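April, half past four, tea gone cold

Brudis want my verdict on the Yagi arm before the trial lapses, so Margareta and I gave it most of today. The brochure says it will "learn your table in 30 minutes". I have owned tables for longer than that and still bang my knee on them. Chie's note from the Somstead office says to score it out of seven, a scale I suspect she made up on the train.
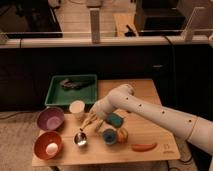 Can you rent the thing by the month? Two months is the shortest they'll write down, and the support line comes with it.

I rang the support line. Masanobu Hoshino was very kind and read me page 56 of the manual, which I had open in front of me. He reads it better than I do.

The banana went on my list under "soft goods", against Margareta's advice. She holds that a banana is a handle with ideas.
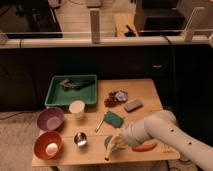 Yagi arm with banana, egg still in the red bowl.

I like the grip more than I meant to. The software I like less — it asks me to name every object and then sulks over "sponge". Leonilde had the same bother at Lirness and called all hers Kevin, which the menu accepted without a murmur. I may yet do the same.

Then on to long thin things over the blue plate, which the brochure covers in a single cheerful sentence. 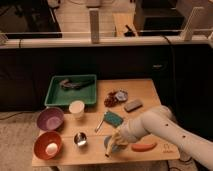 Filed under: Kit on trial

Price still not settled. Tsutomu Koyama wants the service plan thrown in and Brudis want it thrown out. I've put down a five for now, with a query beside it. Must ask Chie if halves are allowed.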